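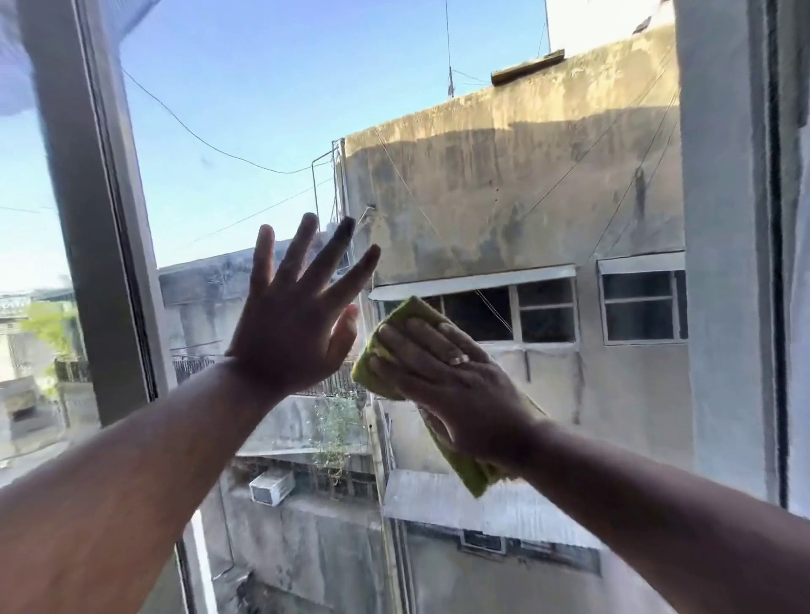

Cleaning a window from the inside, with neighbouring buildings beyond the glass.

Daylight and the older apartment block

Residents of high-density housing tend to judge a home by its floor area, its rent and its distance from work. The quality of natural light comes much lower on the list, and in many tenancy agreements it is not mentioned at all. A review completed by the Oltley Housing Institute argues that this order of priorities deserves to be looked at again, particularly in concrete blocks built close together and now reaching the age at which major repairs are due.

The review was led by Walid Majali, a building surveyor who has worked on estate renewal for most of his career. His team visited 300 flats across the Fesley and Krasniqi districts and took light readings in the main living room of each. The readings were repeated in October, when the sun is lower and the shadow of one block may cover the face of the next for much of the afternoon.

The results varied more within buildings than between them. A flat on an upper floor could receive ample light throughout the day, while one on the same staircase, four storeys down, needed electric lighting by early afternoon. Orientation explained part of the difference. The remainder came from matters that are easier to change: the colour of the facing wall, the depth of the window reveal, the type of glazing and the condition of the glass.

The last of these received more attention than the team had planned. In districts with heavy traffic, a film of dust settles on outer panes within weeks, and the review found that about 30 per cent of the households visited had no safe means of reaching the outside of their windows. Fixed panes and outward-opening casements were the most common difficulty. Residents could keep the inner face clean and had no control over the other.

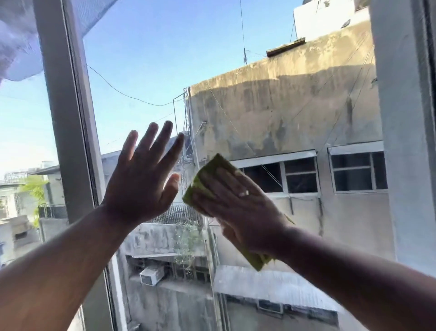
Responsibility for the outer face is often unclear. Some landlords include it in the service charge, others treat it as a matter for the tenant, and a number of agreements are silent. The review recommends that each agreement should state who is to clean the outside of the glass and how often, and that replacement windows above the ground floor should be of a kind that can be cleaned from within the room.

Facing walls present a larger problem. Bare concrete darkens with age, and a stained wall returns far less light to the rooms opposite than one which has been washed or painted. At Curell Court, in the Krasniqi district, the owners agreed to treat two elevations with a pale mineral coating as part of a wider programme of repairs. Readings in the lower flats improved, although the review is careful to note that new glazing was fitted at the same time and that the separate effects cannot be fully told apart.

Arnel Dagdag, who manages the Curell Court estate, considers the coating worthwhile but warns against treating it as a single remedy. "The wall has to be sound before it is painted," he said. "Where water is getting in behind the surface, the drainage comes first, and that is the greater part of the cost."

The institute has asked local authorities to record daylight alongside heating and damp in their routine surveys of housing condition. It also proposes that tenants be shown the readings for a flat before they sign – a small addition to the papers already provided. A response from the Fesley district is expected once its own programme of repairs has been agreed.

Related features
Who pays for the stairwell? Service charges explained
Repairing concrete balconies in occupied buildings
Krasniqi district: a short history of the estates
Choosing replacement windows for upper floors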